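Robot Manipulation, Course Handout 7
Comparing grippers and camera positions in simulation

Read this before the Monday lab. It replaces the older sheet, which still described the fixed table setup. Bring your notes from Handout 2, because we will use the same names for the coordinate frames.

1. What we compare

In this unit you work with two things that are often mixed up: the gripper and the camera that watches it. A gripper can look bad in a test only because the camera did not show the contact. For this reason each trial is recorded with a wrist view and a body view, and you must look at both before you write a result.

The task is the Losby door task. The robot stands in a passage, finds the door, and tries to bring one gripper to a useful position for pulling or pushing. We run it in the Testitz simulator. Please do not change the wall textures or the lights. Last year several groups did this to make their runs faster, and afterwards their results could not be compared with anyone else's.

2. The two grippers

Gripper A (the Chamoun type) has parallel fingers. Both move by the same amount, so the center point between them stays in place when they close. This makes planning easy. The weak side is a flat object that lies close to a wall, where one finger may touch the wall before the other one touches the object.

Gripper B (the Clillville type) has fingers that turn around a joint. The tips move on an arc and the grasp point moves forward as the gripper opens. If you use the planner settings of Gripper A, you will arrive too deep. Set the offset first and check it in free space, then go to the door.

For both types, write down the opening in millimeters at the start of the approach. "Half open" is not a value.

3. Wrist view and body view

The wrist view turns with the hand. The fingers stay at the same place in the picture and everything else moves. It is good for the last part of the approach, when you want to know if the handle is between the fingers. It is poor for orientation. When the hand rolls, a wall may run across the picture like a floor, and students often send the wrong correction. Use the joint values, do not trust your feeling of up and down.

The body view shows where both arms are in relation to the passage. Here you can see if the second arm is in the way. It is less good for distance: a gripper can look very near to the door and still be far from it. Read the distance from the log.

A plain surface in the wrist view gives the feature tracker very little to hold on to. If it loses the target, move the wrist until some pattern comes back into view. Patterned walls help, but they repeat, and the tracker may jump by one brick. Compare with the arm position before you accept the new match.

4. Procedure

Load the passage and reset both arms.
Open the gripper fully and save one picture from each camera.
Move to the pre-grasp pose at low speed.
Stop. Compare the pose in the log with what you expected from the pictures.
Continue only if the two agree. If they do not agree, note the difference and reset.
Repeat for 13 trials with each gripper. Use the same list of start poses for both.

A trial that you stop by hand counts as a failed trial - please do not delete it. A trial where the simulator itself crashes may be repeated once.

5. What to hand in

One table with all trials, the opening values, and a half page of text on which view led you to each correction. In the last course nearly 52 percent of the failed trials had a wrong camera transform as their cause, so check yours before you say anything about the fingers. 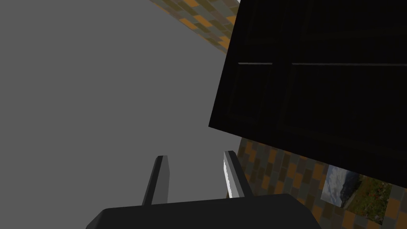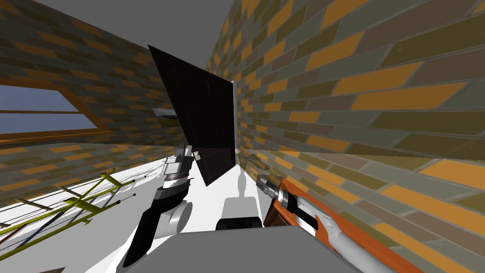

Figure 1. Views from the door task in simulation. First: gripper with nothing between the fingers. Second: both arms in the passage, with the door near the center.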